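Wakden garment handling - progress report to Gondmont, third quarter of funding

Collection
The target for this period was 300 accepted demonstrations of folding and straightening clothes on household beds. We have recorded 300 and accepted 103. The rest are either waiting for review or were set aside because the two tracks could not be lined up. Jeans make up most of the accepted set. We put them first on Pietrzak's advice, as the cloth is heavy and the legs twist.

All sessions use a pair of hand-held grippers, one in each hand, each with its own camera. Operators work at their normal pace and are asked to keep the cuffs in view when they can.
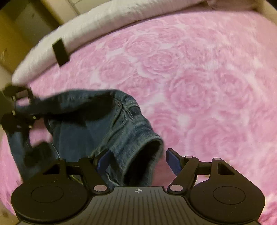 Weronika Ostrowski wrote back on the draft of this section that normal pace is too fast for the lifting hand, and that she would sooner have fewer episodes with a slow lift than a full quota she can't label. We have since changed the operator notes. The lift at the waistband is now to be done slowly, and the other hand waits until it is finished.

Labelling
Grasp and release points are marked by hand. Patterned bedding takes longer to label than plain, and we had not allowed for that in the schedule. Pumley has lent us a second labeller until the end of June.

Training
A first policy was trained on the accepted jeans episodes. It finds a cuff on most starts but loses the second leg when it is folded under. We don't plan to report a success rate until the review backlog is cleared. 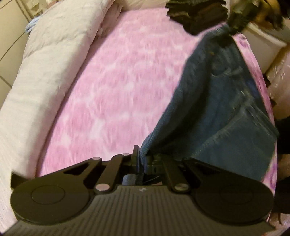 Figure 2. Jeans held in the gripper during a bed session.

Next period
- Clear the review backlog, oldest sessions first.
- Add 3 more homes, with different bed heights and bedding colours.
- Start on towels - the protocol is written but has not been tried.

Spending is within the approved budget. We ask that the unspent travel money be moved to labelling.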